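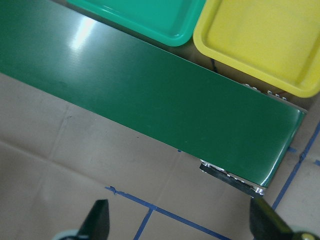
TABLE AND OBJECTS

This card covers the Nustari sorting bench: the table, the short conveyor, the trays, and the small parts that pass over it. It is maintained by Nermin Eren. Send corrections to the Vosia parts list, under "bench."

Conveyor
The belt is green, smooth, and glossy, with a fine texture running lengthwise. At the end the belt wraps down over a rounded lip, and a ribbed roller sits underneath. Wipe the belt with a dry cloth only. Cleaner leaves a film, and cylinders start to drift on it.

Trays
There are 2 trays, green and yellow, set side by side along the far side of the conveyor. Their names in the label file are tray_green and tray_yellow. Older notes from Uller call the first one "teal" - same tray. The trays are not fixed down. If one gets bumped, push it back until it touches its neighbor.

Parts
cell_4680: orange cylindrical battery cell with the number printed on its side in white. It goes on the belt lying down.
switch_yellow: push-button switch, black body, yellow button face, connector block at one end. The same name is used whichever tray it is in.

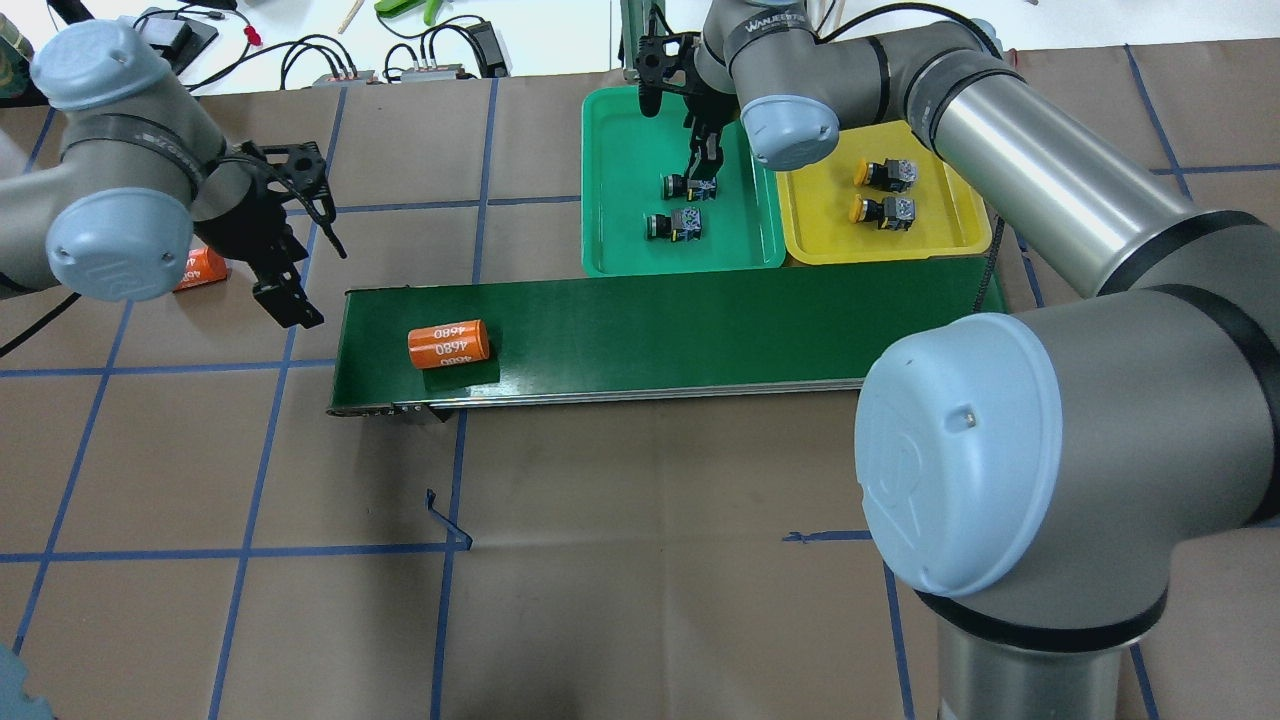 Switches may point either way in a tray. Direction is stored in its own column (button_dir) and is read from the button face, never from the connector. A cell gets no direction, only an angle to the long edge of the belt. Where a cell rests across both the belt and the metal frame, label it as on the belt and put a note in the comments field.

Counts
Release 2 has 100 layouts with cells and 100 with switches. Layouts that mix the two are filed under switches. The Polat layouts were made on a different table and are in their own folder.

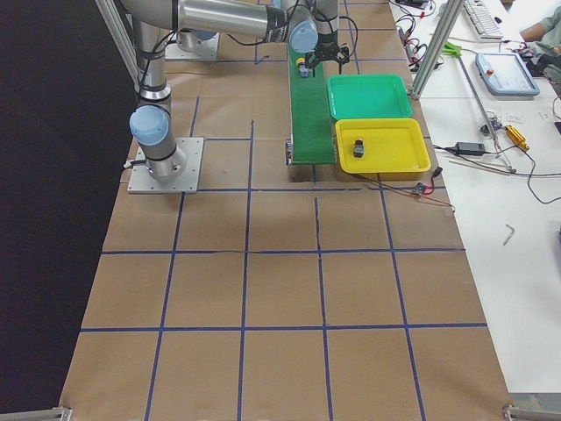

Positions are given by table square, counted from the near left corner, and then by a short offset in millimeters. The squares came out uneven, so don't convert them to distances without the measurement sheet. They are marked with blue tape on brown paper, and one of the lengthwise lines, the one that starts just below the conveyor, is crooked and broken in its upper part. For squares that touch that line, use the corner points in corners.csv. The paper was last replaced in May, and the sheet was redone afterward.

Known problems
- Some early rows have tray_green spelled tray_gren.
- The comments field is free text and has not been cleaned.
- Cell angles close to zero flip sign between rows.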